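The Last Gallon: Where a Laundry Room's Energy Goes

Shared laundries spend far more on removing water than on washing. A building in Pranwood spent a year measuring the difference.
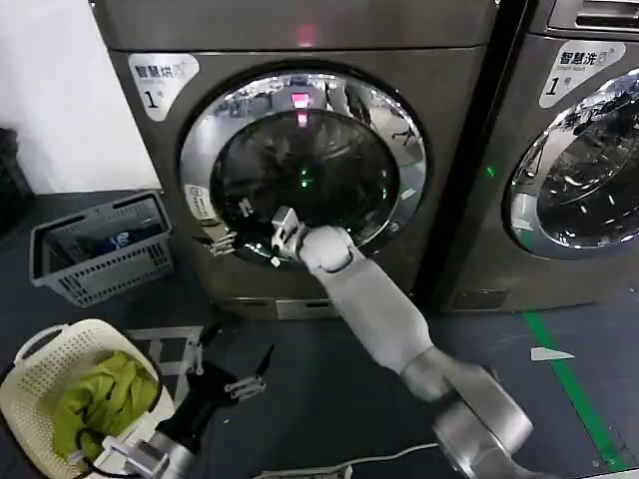
A front-loading machine with a tinted round door and a chrome rim.

Water is cheap to add to cotton and expensive to take out. A spin cycle removes most of it mechanically, at a low energy cost. What remains is held in the fibers and between the yarns, and it has to be evaporated. Evaporating a pound of water takes close to 1,000 Btu before any losses are counted, and a vented dryer loses a good deal: warm air leaves through the duct and is replaced by room air that must be heated in turn.

The Pranwood building has 259 apartments and one laundry room, on the ground floor next to the bicycle store. Until the meters went in, its owners had a single electric bill for all common areas and no means of separating the laundry from the elevators, the hallway lighting or the garage fans. Meinecke, an engineering firm with an office in Iminness, put a submeter on each laundry circuit and a counter on each payment unit. Logging began in September and ran for twelve months.

In the first full month the room handled 3,271 paid cycles, washing and drying combined. Drying accounted for most of the electricity. Washing used far less, and much of that went to heating water on the hot setting, which residents chose less often than the owners had assumed.

The first finding concerned spin speed. The washers had been delivered with the final spin set to a low default, a common choice where floors are suspended and vibration is a concern. The Pranwood laundry stands on a slab. Raising the final spin left less water in each load, and the average drying cycle fell from 52 minutes to 40. No equipment was replaced.

The second finding was in the ductwork. All the dryers share one exhaust trunk that rises through a shaft to the roof. Static pressure readings at the machine collars were within limits at the near end of the row and well above them at the far end. The two machines farthest from the shaft were drying slowly enough that regular users avoided them, and the cycle counters showed it. Cleaning the trunk brought one back into range. The other needed a new elbow with a longer radius, as the original had been squeezed out of round to clear a sprinkler pipe.

Control settings came third. A timed dryer runs until the timer stops. A dryer with moisture sensing ends the cycle when the load reaches a set dryness, usually judged by the conductivity of fabric touching a pair of metal strips in the drum. Dryer sheets leave a film on these strips, and the reading drifts. The film comes off with a cloth and rubbing alcohol. At Pranwood this is now a monthly task, done on the same visit as the lint compartments.

Heat pump dryers were considered and put off. They recover heat from the moist air and need no exhaust duct, but cycles are longer, and in a shared room a longer cycle means a longer line on busy evenings. Meinecke modeled a mixed row, with heat pump units in the two far positions. The purchase price came out ahead of savings for most of the expected service life.

The submeter data are read through Kolteo, a logging service that bills by the channel. The owners have kept the dryer channels and dropped those on the washers, which varied little from month to month. Measured against the first quarter of logging, the final quarter used 376 kilowatt-hours less per week. The price of a drying cycle has stayed the same, with the timed option shortened to match the new average.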